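Skurbridge two-arm kit, after ten weeks of evenings
19 Jul 2019

Bought the Skurbridge pair in May, 826 quid with the grippers, built it in the spare room. Quick notes while I've got the soldering iron cooling.

Good bits first. White links are stiff, screw holes line up, elbows went together without filing anything. Both arms took me three evenings. Manual is poor. Page 50 is printed twice and the wiring page is teh wrong revision, so use the one on the Jarnau forum.

Cable. The purple stuff that runs down to the base is too long. I tie it once to the forearm and let the rest loop past the elbow. Ugly, works. Shorter lengths from Yip are on order.

Table is plain white with three pale walls round it, two baskets at the back left, bits and bobs in the middle to pick up. Bolt the bases down below the front edge, you get the whole top to work on.
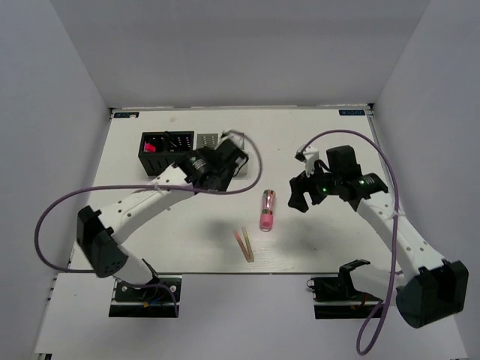

Lustden wrote underneath the first version of this that 80 per cent speed is plenty and anything over it makes the wrists shake, and that the elbow bolts want checking after the first 100 runs. Fair. I'd been going flat out. Mine's at 80 now and the wobble is mostly gone, bolts were a quarter turn loose on the left.

Moans: grippers are hard plastic, thin stuff slides, stick some rubber on. Spares are slow to come.

Four out of five. Would buy agian, would want a better manual.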